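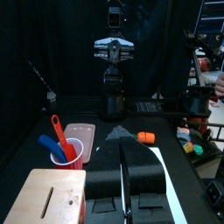 小物の置き方は、物の形だけでは決まらず、受ける側の形との組み合わせで決まる。本講では、置かれた物を「載せる」「立てかける」「差す」の三つの拘束に分けて扱う。赤いカップに入った二本の調理具は立てかけに当たり、青い方は柄が左へ傾いて縁を越え、赤いへらは立ち気味でやや右に傾く。手前の淡色の木のブロックには細長い溝と小さな丸穴があり、差す拘束の受け側の形として読むことができる。卓上に横たわる橙色の円筒形の玩具は、載せただけの状態である。

生活用具の静力学 第9回
卓上小物の姿勢と受けの形
担当 Juraj Dvořáček(Ondrejka 工房実習科)
2018年11月改訂

1. 用語

受け:物を支える側。天板、容器、トレー、溝、穴、掛け具を含む。
姿勢:物の長軸が鉛直となす角 θ と、長軸まわりの回転で表す。
拘束:受けが物の動きを妨げること。面で支える、線で支える、点で支えるの別があるが、本講では接触する箇所の数と向きだけを問題にする。
戻り:少し動かして放したとき、元の姿勢に帰ること。帰らないが倒れもしないものは中立と呼ぶ。
余裕:受けの内寸から物の外寸を引いた値。

前回の配布資料では余裕を「遊び」と書いた。同じ量である。10月の実習記録もそのまま読み替えてよい。

2. 載せる

平らな面に物を載せる場合、水平方向の動きを妨げるのは摩擦のみである。摩擦係数を μ、天板の傾きを α とすると、滑らない条件は tanα < μ となる。物の重さは両辺から消えるため、重い物ほど滑りにくいとは言えない。紙のような薄い物については、この式より空気の流れと縁のめくれが支配的になるので、本節の対象から外す。

円筒を横にした場合は滑りより先に転がりが起きる。理想的な円筒は、軸に直角な方向について中立であり、わずかな傾きでも動き出す。転がりを止める方法には次のものがある。

(1) 断面に平らな部分を設ける。
(2) 両端の径を変える。円錐に近づくと弧を描いて転がり、直進しない。
(3) 受けの側に浅い溝または縁を設ける。

円筒の中ほどに隆起が一周していても、それだけでは転がりは止まらない。隆起の頂部が天板に当たる場合、接触は隆起の位置に移る。重心がちょうど隆起の真上になければ、円筒はどちらかの端を天板に下ろし、軸が水平からわずかに傾いた姿勢で落ち着く。軸方向の滑りは妨げないが、溝や仕切りと組み合わせると隆起が引っかかり、位置決めとして働く。円筒の端に細い部分や別の部品が付く場合は重心が中央からずれるので、長さの中央を重心とみなさないこと。

3. 立てかける

3.1 モデル

上に開いた先細りの容器を考える。底の直径を d、口の直径を D、高さを H、容器の質量を M とする。肉厚は無視する。長さ L、質量 m の棒状の用具を、下端を底の隅に当て、反対側の縁に立てかける。棒は容器の軸を含む平面の中にあるとする。

下端を原点に取ると、縁との接点の水平位置は (D+d)/2、高さは H である。下端から接点までの距離 c は次のようになる。

c = √{((D+d)/2)² + H²}

棒の傾きについては sinθ = (D+d)/(2c) が成り立つ。下端から重心までの距離を kL と書く。太さと密度が一様な棒では k = 0.5 であり、頭部の重い用具を頭を上にして入れると k は大きくなる。

3.2 用具が容器から抜け落ちない条件

重心が接点より下端側になければならない。

kL < c …(A)

(A) が破れると、用具は縁を支点として外側へ回り、下端が浮く。容器の重さは関係しない。容器の底に錘を入れても (A) は改善されない点に注意する。

3.3 容器ごと倒れない条件

倒れる側の底の端を支点とする。用具の重心がこの支点より外へ出た分が転倒側のモーメントになり、容器の自重が戻し側のモーメントになる。

m(kL sinθ − d) < Md/2 …(B)

左辺が負であれば、用具の重さはむしろ容器を押さえる側に働き、M の値によらず (B) は満たされる。

3.4 計算例

実習で用いる Ralla 型の容器を、H = 100 mm、D = 80 mm、d = 60 mm とする。用具は L = 178 mm、m = 20 g とする。このとき c は 122 mm、sinθ は 0.573 となる。

k = 0.50 の場合:kL = 89 mm。(A) を満たす。kL sinθ = 51 mm で d より小さいため、(B) も M によらず満たす。

k = 0.65 の場合:kL = 115.7 mm。(A) を満たす。kL sinθ は 66.3 mm で、支点から 6.3 mm 外に出る。(B) から M > 4.2 g を得る。薄い樹脂の容器でも通常は満たす値だが、同じ側に用具を何本も寄せると左辺は本数に比例して増える。

k = 0.70 の場合:kL = 124.6 mm。(A) を満たさない。用具は単独で抜け落ちる。

k の差 0.05 は、へらの頭部の厚みや柄の中空部の有無で容易に生じる。寸法表の全長だけで容器を選ばず、用具を指の上で釣り合わせて重心の位置を測ること。

3.5 複数本の場合

二本が反対側の縁に寄りかかるとき、転倒側のモーメントは互いに打ち消し合う。同じ側に寄るときは加算になる。取り出しの途中では一本が抜けた状態を必ず経由するので、(B) は残る一本ずつについても確かめる。縁の上で柄と柄が接していると、一本を引くときに他方が持ち上がることがある。この場合は上になっている方を先に抜く。

柄の形も姿勢に影響する。輪になった柄を上にして立てると、輪の面の向きによって指や掛け具の入る方向が決まる。棒の断面が円に近いと長軸まわりの回転は縁で止まらず、輪は置くたびに違う方向を向く。柄の断面が平たい場合は、平たい面が縁に沿って落ち着きやすい。丸みのある柄では向きを気にせずにつかめるが、表面が滑らかだと縁に沿って横へずれやすい。

4. 差す

4.1 丸穴

丸穴に丸棒を差す場合、水平の二方向と傾きが拘束される。残るのは上下の動きと軸まわりの回転である。穴の深さを h、余裕を e とすると、傾きの最大値は e/h で近似できる(ラジアン、e が h に比べて十分小さい場合)。余裕を半分にすることと深さを倍にすることは、傾きに関しては同じ効果を持つ。深い穴は抜き差しに要する上下の移動が増えるため、頻繁に取り出す用具には余裕の側で調整する。

4.2 長溝

長い溝は、溝に直角な方向だけを強く拘束し、溝に沿う方向には物を動かせる。板状の物を立てる場合に用いる。溝の向きがブロックの辺に対して斜めのときは、ブロックを辺に合わせて置いても、立てた板は辺と平行にならない。並べて使う受けでは、隣の板と先端が干渉しないかを作図で確かめること。

4.3 溝と穴の併用

溝と丸穴を同じ面に設けると、板状の部分と軸状の部分を持つ物を一つの向きに決めることができる。穴が位置を決め、溝が回転を止める。両方の余裕を小さくすると、穴と溝の間隔の誤差によって入らなくなる。位置を決める側の余裕を小さく、回転を止める側の長手方向の余裕を大きく取るのが原則である。

木製の受けでは含水率によって内寸が変わる。繊維に直角な方向の変化が大きい。単板を直交させて貼った合板では面内の方向差は小さくなるが、切り口のささくれが余裕を減らす。溝の角は軽く面を取り、深さの測定は面を取る前に済ませる。

5. トレーの扱い

浅い長方形のトレーは、載せる拘束に縁を加えたものである。縁の高さが中の円筒の半径を下回っても転がりは止まるが、円筒が縁を乗り越えるのに必要な傾きは縁の高さに応じて下がる。半径を r、縁の高さを s(s < r)とすると、天板の傾きが cosα = (r − s)/r を満たす角を超えたところで円筒は縁を越える。縁が r 以上の場合、静的な傾きで越える角は直角以上となり、実用上は考えなくてよい。

トレーを机の辺に対して斜めに置くと、同じ面積でも占める奥行きと幅が変わる。長辺 a、短辺 b のトレーを角 φ だけ回すと、必要な幅は a cosφ + b sinφ である。細長いトレーほど、わずかな回転で隣の物に当たる。配置図には辺に平行な姿勢だけを描かず、許す回転の範囲を併記すること。

半透明の樹脂は内容物の有無を外から判別できる利点があるが、積み重ねると下段の輪郭がぼやける。区別が必要な場合は、色に頼らず縁に刻みを付ける。

6. 実習の手順

場所は Ernville 棟の実習室とする。器材は Vorkstead の棚に戻すこと。

(1) 用具を一本選び、全長 L と質量 m を記録する。
(2) 指または細い角棒の上で釣り合わせ、下端から重心までの距離を測り、k を求める。頭を上にする場合と下にする場合の両方を書く。
(3) 容器の H、D、d を内側で測る。底に丸みがあるときは、用具の下端が実際に止まる位置を d の端とする。
(4) (A) と (B) を計算してから、用具を静かに入れる。計算より先に入れない。
(5) 用具が落ち着いた後の θ を分度器で読み、計算値と並べて記入する。
(6) 縁の外に出た柄の先を、傾く向きに対して直角に軽く押し、戻りか中立かを記録する。

縁に沿って用具が横へずれた場合、θ の読みは無効とし、(4) からやり直す。測定値には単位を必ず付ける。記録用紙に 100 倍を超える桁の誤りが見られる例の多くは、ミリメートルとメートルの混在による。

7. 補足

3.1 のモデルは底の隅での滑りを考えていない。底が滑らかで用具の先が丸い場合、下端が縁側へ滑って θ が小さくなることがある。このとき kL sinθ も小さくなるため (B) に関しては安全側であるが、原点が支点に近づくので d をそのまま使うことはできない。下端の位置を x₀ と置き、(B) の d を左辺のみ d − x₀ に替える。右辺の Md/2 は容器の自重による項であり、変更しない。

次回は掛ける拘束を扱う。輪状の柄を持つ用具を各自一本持参し、k を測った記録を添えること。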